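From: Kobina Antwi
To: bramness-list
Date: 3 May 2019
Subject: Re: [bramness-list] new Bramness record - vinyl or not??

Quick one, on my lunch break, sorry for typos.

On the tape vs. vinyl question, someone wrote:

> I still don't get why the new one is cassette and download only. The
> last two Bramness albums sold out on vinyl in Skestville alone. Did
> the label drop them or what? Also is "Tirnley" the single or the
> album title, I have seen both. And does anyone know if the September
> shows are the full band or just the two of them with the drum machine
> again. I'd drive for the full band. Not for the drum machine.

OK in order.

Label did not drop them. Quaye is still putting it out, same as the last two. I asked at the merch table in Skestville and was told the pressing plant is backed up and they didn't want to sit on finished songs until winter. So tape first, 200 copies, vinyl later if the tape moves. No date on the vinyl. Don't ask me, I asked twice.

"Tirnley" is the album AND the first song on it. The single is the other one, the slow one with the organ. I keep seeing it listed wrong too. The radio show had it wrong and then played the right song anyway.

September shows: full band. Both nights. New drummer, who I haven't seen yet. Bass player is back. I would still drive for the drum machine personally but I know I'm in the minority here, we did this whole argument last year and I'm not doing it again.

Now the tape itself. I've had the download on repeat since last night, more than 60 plays if you believe the counter, which I don't, it counts skips. First side is the best thing they've done. Second side drags a little in the middle, there's a long instrumental that I think wants to be an intro and never gets there. The last song fixes it. Vocals are way up front this time, you can hear every word, wich is a first for them. Guitars quieter than on the last album. If you came in through the loud stuff you may need a few listens.

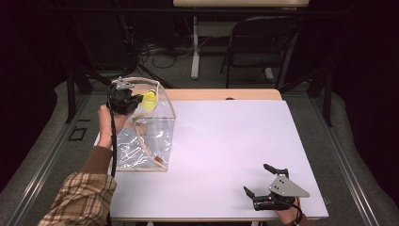
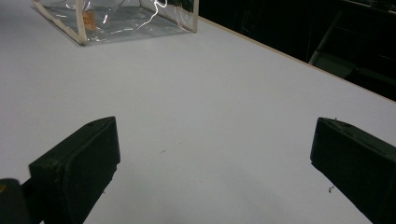
White table, both shots.

Lyrics: the download comes with no lyric sheet. I've typed out the first side by ear and will post it when I'm less embarrassed by the gaps. There's one line in the second verse of the organ song that is either "leave the porch light" or "leave the poor life" and I've gone back and forth all morning. Headphones didn't help. If anyone has the tape in hand, does the insert have words on it? Please check and post.

Trades: I have a spare copy of the first EP, sleeve has a bent corner, plays fine. Would swap for the live tape from the church show. Not selling. PO Box 2117 still works, same one as before, but write to me off list first becuase I only get over there when I'm in town.

Ride share for the first September night: I've got room for two going up, none coming back (staying over with my sister). Doors at 7, all ages, 18 dollars at the door and I'm told no advance tickets at all. So get there early. Last time the line went past the laundromat and some people didn't get in.

Also can whoever runs the archive fix the setlist for the Skestville show, it has the encore listed before the last song of the main set, and it's missing the cover. They did play the cover. I was there. It was short but they played it.

Gotta run

Kobina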